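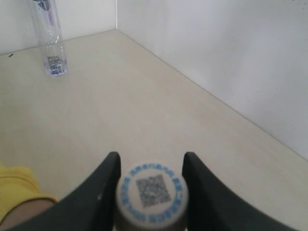 An empty plastic bottle of the kind accepted under the Trisholm deposit plan.

TRISHOLM TO START BOTTLE AND CAN DEPOSITS IN JUNE

Shoppers will pay 8 cents more per container and get it back on return

TRISHOLM – Stores in Trisholm will begin charging a refundable deposit of 8 cents on most bottled and canned drinks in June, the city's Department of Public Works announced today. The money is paid back in full when the empty container is returned to any of 42 return points across the city.

The deposit covers water, soda, juice, iced tea and beer sold in plastic bottles or aluminum cans. Milk, wine and infant formula are not included. Glass will stay in the curbside program for now, and the department will look at it again after the first year.

Customers will see the deposit as a separate line on their receipt. It is not a tax and the city does not keep it when a container is returned. Deposits on containers that never come back will go into a fund that pays for the return points and for litter pickup along the Grovier Canal.

"People already pay for these bottles once at the store and again when we pull them out of storm drains," said Maya Qaisi, director of the Department of Public Works. "With the deposit, anyone who brings the bottle back pays nothing extra."

Crews removed 1,193 bags of litter from the canal and the streets next to it last year. Drink containers made up around half of what was in them by volume, according to the department's count.

Where to return containers

Most return points will be at grocery stores, including all Yatsenko Market locations. The others will be at public library branches, the Grovier Street transfer station and the parking lot behind the ice rink. A map will be mailed to every household with the spring water bill.

Return points at grocery stores will keep the same hours as the store. The transfer station will take containers from 7 a.m. to 6 p.m. and is the only location set up for large loads. Schools, teams and clubs that collect in bulk should call ahead for a drop-off time.

Containers should be empty and should not be crushed. Caps may be left on. The label needs to be readable, as the code printed on it is used to confirm that a deposit was paid. Containers bought before the start date will be accepted for recycling but will not earn a refund.

Refunds will be paid in cash or as store credit at grocery locations. Library branches will issue a paper voucher that can be used at any Yatsenko Market checkout or applied to a city water bill.

Information for stores

Any store that sells covered drinks must collect the deposit. Stores with less than 2,000 square feet of sales space do not have to take containers back but must post a sign with the address of the nearest return point. Signs are free and can be picked up at City Hall, Room 98.

Drekero, the hauling company that handles the city's curbside recycling, will empty the return points and carry the material to its sorting plant. The curbside schedule does not change. Residents may still put covered containers in their blue carts, though no refund is paid on those.

Two information sessions for store owners will be held at the main library before the program begins, both at 6:30 p.m. Dates will be posted at the library and on the city website.

Contact

Department of Public Works, Public Information Desk
City Hall, Room 98, Trisholm
Phones are answered from 8:30 a.m. to 4:30 p.m.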